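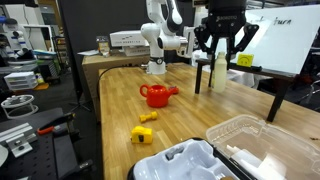

Jan 18, 2018

So I finally made it out to the new congregation in Carnegie, after promising Sutrisno Goh since September that I'd come for a Sunday service and then finding every excuse going. It's a 35 minute drive for me, mostly highway, and I left far too early and had to sit in the car with my coffee like a nervous teenager.

They meet in the old curling club lounge (the ice side is still used, so bring a sweater!) and the chairs are borrowed from the high school. I'd been picturing a dozen people. There were 81, counting babies, and Sutrisno did count the babies. He read the number out from the front and got a cheer for it.

The singing was half in English and half in Indonesian, with the words up on the wall for both, and I mangled my way through the second half quite happily. Zachary Desjardins preached on Ruth gleaning in the barley field. He's only been at this a couple of years and he talks very fast when he gets excited, but I wrote down more than I have in ages, and I've been chewing on the bit about leaving the edges of your own field uncut.

Lunch afterwards went on until nearly three. I had two bowls of soto and somebody's grandmother sent me home with a third in a yogurt tub.

They're still $3,000 short on the furnace for the little house they use as an office, and Sutrisno would like help with the Bridiron Road flyers too, 357 mailboxes in all. I've said I'll take the north side. If anyone from our Thursday group has decent boots and a free morning, message me and I'll pick you up.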